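# Werkstatttipps: Wenn der Greifer im Korb hängen bleibt

Stand: November. Gilt für kleine Tischarme mit Zweifingergreifer, die weiche und gemischte Teile aus einem Drahtkorb entnehmen und in Kästen ablegen. Die Hinweise stammen aus dem Sortierplatz in Baltow. Sie ersetzen nicht die Betriebsanleitung des jeweiligen Arms.

## Der Fehler

Der Arm fuhr in den Korb, schloss die Finger um ein Stofftuch und meldete einen gültigen Griff. Beim Anheben stieg der Motorstrom im Schultergelenk an, der Korb hob einseitig vom Tisch ab und rutschte gegen die Ablagekästen. Die Steuerung löste nach 9 Sekunden den Schutzhalt aus. Bis dahin stand der Arm unter Last, die Finger geschlossen, das Tuch mit einer Ecke im Drahtgeflecht verhakt.

Beim Entriegeln von Hand sackte der Unterarm ab. Die Person am Platz hatte die Finger noch zwischen Korbrand und Greifergehäuse. Es blieb bei einer Quetschung ohne Arztbesuch, der Vorgang wurde trotzdem als Unfall eingetragen.

Im Protokoll der Steuerung (Kidon, Werkseinstellung) standen für denselben Monat 52 Schutzhalte. 40 davon gingen auf Textilien zurück, der Rest verteilte sich auf Folie, Kabel und einen lockeren Fingerbelag. Quittiert worden waren alle, untersucht keiner.

## Ursachen

**Gewebe im Geflecht.** Waffelstrick, Frottee und geflochtene Seile haben Schlaufen, die sich an Schnittkanten des Drahts festsetzen. Eine Ecke, die durch eine Masche nach außen gedrückt wurde, hält genug Zug, um einen leichten Korb mitzuheben.

**Überhängende Teile.** Was über dem Rand liegt, wird beim Hub zwischen Rand und Nachbarteil geklemmt. Der Greifer misst nur, dass etwas zwischen den Fingern steckt. Wie viel daran hängt, misst er nicht.

**Noppen und Fransen.** Weiche Stachelbälle verzahnen sich miteinander und mit Stoff. Der Greifer nimmt zwei Teile auf und verliert eines davon auf dem Weg zum Kasten.

**Zu späte Abschaltung.** Die Kraftgrenze am Handgelenk war auf den Werkswert gesetzt, die Zeitgrenze ebenso. Beide sind für starre Teile ausgelegt.

**Korb nicht fixiert.** Ein glatter Korbboden auf glattem Tisch ist keine Aufnahme.

## Befüllen des Korbs

Die meisten Halte lassen sich beim Befüllen vermeiden. Ein voller Korb mit gemischtem Inhalt ist zulässig, sofern folgende Punkte eingehalten sind:

- Decken und große Tücher einschlagen, kein Zipfel über den Rand.
- Tücher als lockeren Haufen oben auflegen. Nicht in die Ecken stopfen.
- Seile und Schnüre mit den Enden nach innen.
- Knisterfolie und Beutel separat verarbeiten oder ganz herausnehmen. Sie täuschen der Tiefenkamera Flächen vor, die der Greifer dann nicht trifft.
- Runde, harte Teile nicht direkt neben den Rand legen. Sie werden vom schließenden Finger gegen das Geflecht gedrückt.
- Kleinteile unter Textilien vor dem Start hochholen.
- Flaschen leer und verschlossen.

Nach dem Befüllen mit der flachen Hand außen am Geflecht entlangfahren, Arm stromlos. Jede durchgedrückte Stoffecke ist sofort zu spüren. Scharfe Drahtenden bei der Gelegenheit mit der Feile brechen oder mit Schrumpfschlauch überziehen.

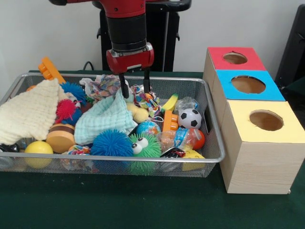 Samira Chamoun wendet ein, das Einschlagen der Decken helfe nur für die ersten Griffe. Sobald der Greifer oben etwas herausgezogen habe, wandere der Stoff wieder über den Rand, und dann sei der Zustand schlechter als vorher, weil sich alle auf die Vorbereitung verließen. Sie lege deshalb einen glatten Einsatz aus dünnem Kunststoff in den Korb und nehme Decken grundsätzlich von Hand heraus. Außerdem halte sie die Zeitgrenze für wichtiger als die Kraftgrenze: Ein Arm, der mit mäßiger Kraft lange zieht, richte mehr Schaden an als einer, der kurz zu stark zieht.

Der Einsatz wurde danach in Baltow übernommen. Er muss bis zum Rand reichen und darf nicht federn. Eine zu kurze Einlage erzeugt eine zweite Kante, an der sich Stoff ebenso verfängt. Zur Frage der Grenzwerte siehe den nächsten Abschnitt; beide wurden gesenkt.

## Einstellungen an der Steuerung

Die Bezeichnungen weichen je nach Softwarestand ab. Vor jeder Änderung den alten Parametersatz sichern.

1. **Hubkraft.** Schwelle so setzen, dass das schwerste zugelassene Einzelteil gerade noch angehoben wird. Leeren Korb als Gegenprobe verwenden: Greifer am Rand schließen, langsam anheben. Der Arm muss halten, bevor der Korb den Tisch verlässt.
2. **Zeit unter Last.** Auf den kleinsten Wert, mit dem ein normaler Hub noch durchläuft. Neun Sekunden sind für diese Anwendung nicht vertretbar.
3. **Probehub.** Zwei Fingerbreit anheben, anhalten, Kraft auswerten, dann weiterfahren oder öffnen. Kostet Taktzeit.
4. **Verhalten nach Halt.** Finger öffnen, Position halten, Meldung ausgeben. Kein automatischer Neuversuch an derselben Stelle. Der Werkswert sieht drei Versuche vor und zieht den Stoff dabei tiefer ins Geflecht.
5. **Bremsen.** Prüfen, welche Gelenke überhaupt eine haben. Bei vielen Tischarmen sind es nur die unteren, der Rest fällt beim Abschalten.

Punkt 5 war für die Quetschung verantwortlich. Im Handbuch steht der Hinweis im Anhang, am Gerät stand er nicht. Ein Aufkleber am Unterarm wurde nachgerüstet.

## Lösen von Hand

Reihenfolge einhalten. Sie gilt auch dann, wenn nur eine einzelne Schlaufe hängt.

1. Not-Halt drücken. Ein Schutzhalt der Steuerung genügt nicht.
2. Unterarm abstützen, mit Holzblock oder Stativ. Die zweite Hand ist keine Stütze.
3. Finger des Greifers über die mechanische Entlastung öffnen. Fehlt sie, das Tuch opfern und mit der Schere trennen.
4. Arm nach oben aus dem Korb führen und sichern.
5. Erst jetzt in den Korb greifen und den Stoff von außen durch die Masche zurückschieben. Nicht von innen ziehen.
6. Korb in die Aufnahme zurückstellen, Lage der Kästen prüfen.
7. Ursache ins Protokoll schreiben, dann quittieren.

Steht der Arm mit den Fingern tief zwischen den Teilen, werden die Teile um ihn herum liegen gelassen. Ausräumen unter dem Greifer ist untersagt, auch bei gedrücktem Not-Halt.

## Aufstellung

Korb und Ablagekästen brauchen getrennte Anschläge. Bewährt haben sich Leisten aus Restholz, von unten verschraubt, dazu eine rutschfeste Matte. Doppelseitiges Klebeband hielt nicht.

Bei Kästen mit rundem Loch im Deckel ist zu beachten, dass ein verschobener Kasten vom Programm nicht erkannt wird, wenn die Ablageposition fest eingelernt ist. Der Arm drückt das Teil dann auf den Deckel. Bei weichen Bällen passiert wenig. Ein harter Baustein überträgt die volle Kraft auf das Handgelenk. Nach jedem Anstoß sind alle Ablagepositionen mit leerem Greifer im Schrittbetrieb abzufahren.

Kabel gehören hinter den Sockel, mit Zugentlastung und ohne freie Schleife in Korbhöhe. Eine Schleife, die den Korbrand erreicht, wird früher oder später mitgegriffen. Von den restlichen Halten im Protokoll gingen mehrere darauf zurück.

## Verschleiß an den Fingern

Der lockere Belag fiel erst bei der Durchsicht auf. Unter der abgelösten Kante hatten sich Fasern gesammelt, die den Belag weiter abhoben. Prüfung: Fingernagel an allen vier Kanten ansetzen. Bewegt sich etwas, Belag tauschen, Klebefläche entfetten, aushärten lassen. Nachkleben über Faserresten ist zwecklos.

Ersatzbeläge von Fakhoury passen ohne Nacharbeit. Die weichere Ausführung von Brovolia greift Plüsch besser, nimmt aber mehr Fusseln an und muss bei Textilbetrieb täglich abgewischt werden, mit feuchtem Tuch, ohne Lösemittel.

Fransen und Noppen von Gummibällen können abreißen und in der Fingerführung landen. Anzeichen ist ein Finger, der sich langsamer bewegt als der andere. Führung mit Pinsel und Druckluft reinigen, dabei Schutzbrille tragen. Kein Öl, es bindet die Fasern zu einer Paste.

## Ergebnis der Änderungen

Nach Einbau von Einsatz, Anschlägen und Probehub wurden 123 Griffe am Stück gefahren, Korb voll, Inhalt gemischt, Decken vorher entnommen. Der Korb blieb in allen Fällen stehen. Die Schutzhalte, die noch auftraten, lösten während des Probehubs aus, also mit entlasteten Gelenken und offenen Fingern im Anschluss.

Offen ist das Verhalten bei geflochtenen Seilen. Sie bestehen den Probehub und straffen sich erst weiter oben, wenn ein Ende unter anderen Teilen liegt. Bis ein zweiter Messpunkt auf halber Hubhöhe eingerichtet ist, werden Seile in Baltow von Hand entnommen.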